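4.2 Pretraining on the numbered board

All of the pretraining for the Kuketti policy took place in simulation, on a board of gray cubes set out in a grid, with a printed number next to each position. An episode names one number, and the arm has to reach the matching cube. We ran 3000 episodes of up to 60 seconds each.
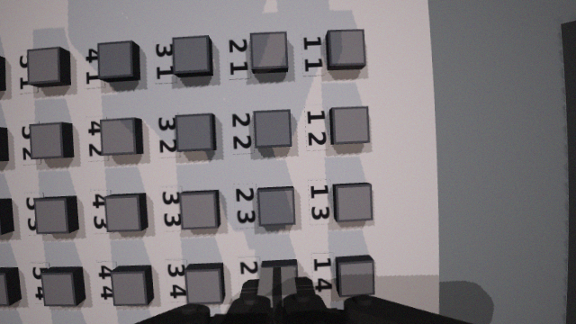
Figure 2. Simulated view with the gripper at the bottom row of the board. Render: Porkaven project, Lesdale.

Shadows were the exciting part! With light direction fixed, the policy stalled after 900 episodes; once we varied it, success climbed again and kept climbing. Labels partly hidden by a cube (51 and 52 in Figure 2, for instance) remain the hardest targets, and we return to them in Section 5.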